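Hello from Ostiscombe, and here's where we've got to with the two-arm teaching work since my last note. I'm writing this on a Monday with a cup of tea going cold, so forgive the rambling bits.

## The short version

We said we'd have 400 demonstrations recorded by the end of this stage, all done by a person driving the arms by remote control. We've got 799! I'd love to claim that was good planning, but mostly it's down to the new handles from Litholm, which are so much lighter on the wrists that people will happily do a second session after lunch. Under the old set-up everyone had had enough by eleven.

I should say that 799 is everything we recorded, good and bad. We haven't finished sorting them yet, and I'd expect a fair few to go in the bin (more on that further down).

## What we spent the time on

Most of it went on the whiteboard tasks. You'll remember we'd picked them as our "two hands needed" job: one arm looks after the board while the other does the writing or the wiping, and the operator has to think about both at once. It sounds easy and it really isn't. New operators stare at the pen and completely forget their left hand, and then the board goes for a wander across the table.

We tried three ways of getting round that. Talking people through it didn't help much. Having them do the job slowly with their own hands first helped a bit. What made the real difference was letting each new person have 30 minutes of messing about with nothing recorded, just nudging things and getting a feel for how far the arms reach. After that the recordings are smoother and there's far less of that nervous stop-start motion, which the training picks up and copies faithfully (ask me how I know).

The other change is that we've stopped tidying the work surface to the same layout every time. We leave a spanner or some other odd bit lying about and turn the board to a different angle between goes. The early recordings were all so neat that the trained arms got lost the moment anything moved.

## What's been a pain

The delay on the remote link is still there. It's small, but you feel it when you're coming down onto a surface, and people press too hard as a result. Chauvin have sent a software update that's meant to help. We've put it on one station only, so we can compare it fairly with the other before switching everything over.

Cables are the other nuisance. We've re-tied them along the arms twice now and left more slack at the elbows, and I think we're nearly there. I'd still like proper cable guides, and there's a line for them in the spending request.

Then there's the sorting. Every recording has to be watched by someone and marked keep, maybe or bin. We're using Tendik for it, and it does the job, although it's slow to load and it forgets where you were if you close the window. I've done a lot of this myself in the evenings and I'm a bit fed up with it, if I'm being truthful. The "maybe" pile is the problem. A go where the operator fumbles and then recovers could be really useful to learn from, or it could just teach the arms to fumble, and we haven't settled on a rule yet.

Both arms at the board, from our whiteboard work:

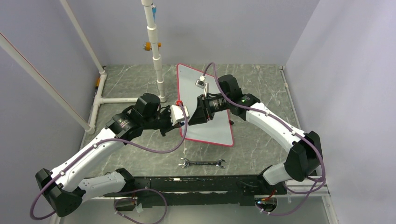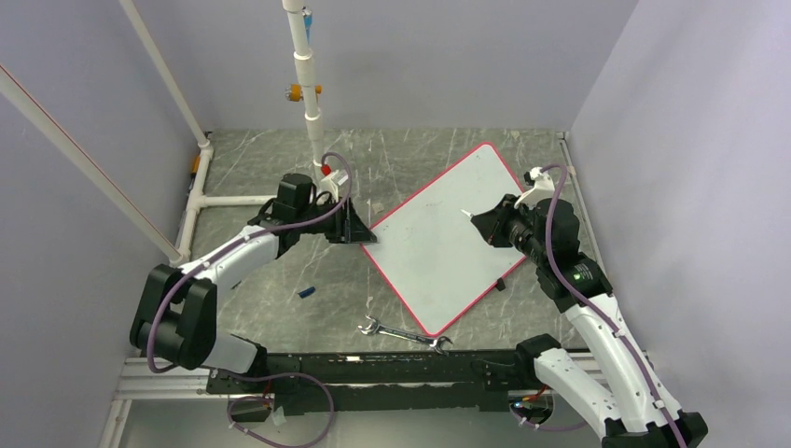 ## What's next

First job is finishing the sorting, and I've asked for a second person to help so we don't have just my opinion in there. Once that's done we'll train on the keepers and give the arms 20 tries at each task with nobody on the handles. I'll send you the results whatever they look like, wobbly ones included.

After that I'd like to bring in a couple of operators who've never touched the kit. All our recordings so far come from the same small group, and we've all picked up each other's habits.

Money-wise we're inside the budget, with the cable guides the only extra I'm asking for. If you could let me know about those before August I can get the order in while the station's quiet, and we won't lose any recording time to the fitting.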